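Print this page | E-mail this page

Shop-Floor Tips: Is a Two-Armed Machine Ready for the Conveyor Job?

by Itziar Campos
11 Feb 2018

Readers who run a packing room or a small returns counter keep asking whether a machine can take over the tote work yet. The tote work means lifting a crate off one roller line, setting it on another and clearing whatever has stopped in between. The tips below come from planning the transfer corner at Cukside, first as a simulation and then on paper.

1. Map the crossings before you look at any arm.

A straight gravity line needs no robot. Crates roll, and a stop at the end holds them. The trouble is at junctions, where lanes meet at different angles and a crate can turn and wedge against a rail. Draw every lane with its direction of travel. Mark each post that stands above rail height, as an elbow will find it sooner than a person's will.

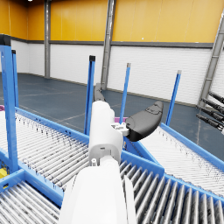

2. Match the gripper to the lip of the crate.

Two padded fingers hold a rim well if the rim is stiff. They do poorly on a thin bag or a crate that flexes. Measure the lip on your own stock, including the worn pieces. At Cukside the rule is that a crate with a cracked rim goes out of use the same shift. A person can work around a bad rim without thinking about it; a program has to be told.

3. Keep the pick point at the far end clear.

Allow 300 mm of free space on each side of the crate – more if a post stands at the corner. If the hand has to come in at a steep angle, move the stop and leave the arm where it is. Moving a stop takes two bolts. Moving an arm means checking every position again.
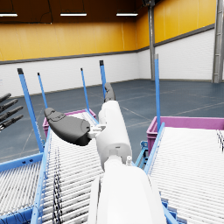 Gripper open over the rollers, with pink crates at the far ends of the lines.

4. Time the whole cycle.

Sales sheets give the time for one lift. Ask for the time from crate at rest to next crate at rest. Our plan used 430 crates a shift, a light load for two people. On paper the machine kept up only when every crate arrived square to the rail. When the simulation turned a few of them, it spent most of its time on second tries.

5. Decide who handles small loose items.

Crates are the easy part. A small part lying on the rollers can drop into a gap or stop a crate behind it. Put a tray at the junction and have a person sweep the lane at each break. Gustadberg, our rack supplier, also sells a narrow-pitch roller that closes up the gaps. It costs more per yard, and we would fit it only at the crossing.
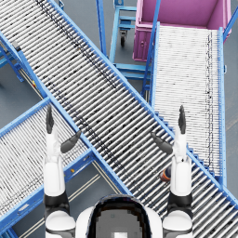

Reading time: 3 min

6. Check reach with both arms raised.

Two arms over one lane can block each other. Run the left and right hands through their full travel in the model, then do it again with a crate in place. Note any position where the thumbs come close, and set a limit short of it. Wei, the program we used, lists these positions in a table. Print it and tape it inside the panel door.

7. Do the dull upkeep first.

Spin each roller by hand in March and again before the busy season. Replace any that drag. Wipe the rails and tighten the leg brackets. Lock the casters on any cart parked by the line. All of this pays off with or without a robot.

Where it stands: for square crates of one size on a clean line, the job looks possible. For mixed stock, keep your people at the junction. We have put the purchase off and will run the model again with 2,000 mixed crates when the Zukico totes arrive.

Filed under: Workshop > Material Handling > Tips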